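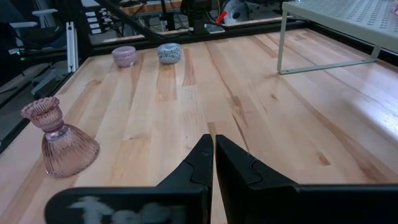 Lilian Rashidi's first question on seeing the cell was who would be blamed when it dropped a glass. The answer went into our procedures: a drop is logged against the cell and its current program, and the operator's name is not recorded.

Lereck packs glass and ceramic homeware for small retailers. We handle 731 product lines, of which 249 are released for automated picking. The rest are packed by hand. A line is released after two operators have signed the grip settings - finger opening, approach angle and closing force. Vases are gripped at the neck or the body depending on wall thickness. Ribbed and clear glass takes longer to set up than speckled ceramic.

Operators now work 3 positions in rotation: cell, hand packing and inspection. Time at the cell is paid at the inspection rate. Repetitive lifting from the infeed table has been moved to the cell where the line allows it - hand packers still lift mixed orders.

Scheduling runs on Skustik. Operators can pull a line back to hand packing at any time without approval, and it stays there until the settings are signed again.

Training for the cell position is run by Kianoush Ebrahimi. The next intake is in August.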